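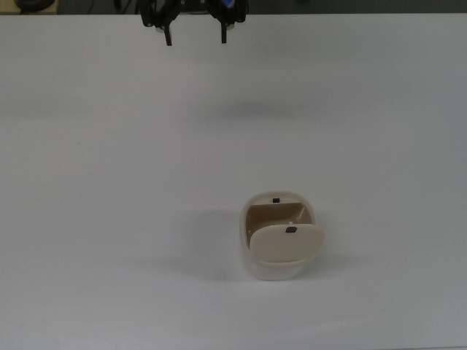 Lindon Facilities Forum > Furnishings > Work Surfaces

Topic: White matte tabletops, cleaning and replacement policy

plindeck_admin
Members are asked to submit comments on the proposed standard for shared work tables. The draft specifies a plain white matte top, without edge markings or printed grids. Comments received by Saturday will be included in the summary.

B. Bech
Our department supports the draft. A plain surface allows staff to locate small items quickly, including light-colored containers, and spills are noticed at once. We have used white tops in 2 rooms and have no complaints on record.

sutier_stores
I must respectfully disagree with the previous comment. Cream or off-white containers are easily overlooked on a white top, particularly under uneven lighting. Our stores office would prefer a mid-gray surface. Please refer to request 3094, in which we asked for this option.

B. Bech
Request 3094 concerned the packing benches, which are outside this draft. A colored tray would meet the need at far lower cost.

sutier_stores
Trays are removed and not returned. We issued them last July and very few remain.

Brandão_maint
On the matter of cleaning: matte tops should be wiped with a damp cloth and mild soap. Abrasive pads leave shiny patches that cannot be repaired. Would the administrator confirm whether the 2000 set aside in the budget covers resurfacing, or new tops only?

plindeck_admin
New tops only. Resurfacing remains a maintenance expense.

Brandão_maint
Thank you. In that case we request that the cleaning instructions be attached to the standard as section 3.

plindeck_admin
Agreed. The gray option will be listed as an open item. Small containers should be put away at the end of each shift under either option.

sutier_stores
Noted. Our objection to the white top stands.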